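Robots at Work: The Tag Job

What is automation?

Automation means giving a job, or part of a job, to a machine. Most machines take on one small part of the work, and people do the rest.

At the Livel sorting room in Kotamden, part of the work is moving small numbered tags. Each tag stands for one item on a list. There are 400 tags in the set. A person used to pick up every one by hand and read out its number.

Two fingers

A human hand has four fingers and a thumb. A gripper can manage with two fingers. They close from both sides until their pads press on the object. The pads must push hard enough to stop the object slipping, but not so hard that it bends.

The tag numbered 81 is teal and shaped like a jigsaw piece. Its notched edges make it harder to hold than a plain square.
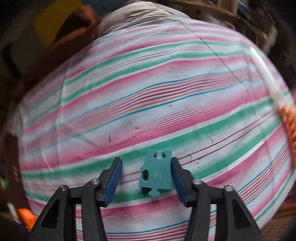
What changes for people?

Morenike Oyewole has worked in the room for eight years. She used to spend six hours a day on tags. Now she spends three. In the other hours she checks the list, deals with damaged tags and plans the next day's work.

She had to learn new skills first, such as how to stop the machine safely. Some of her workmates liked the old job better, as they could talk while they sorted.

Words to know

Gripper: the part that holds things.
Pad: the flat end of a gripper's finger.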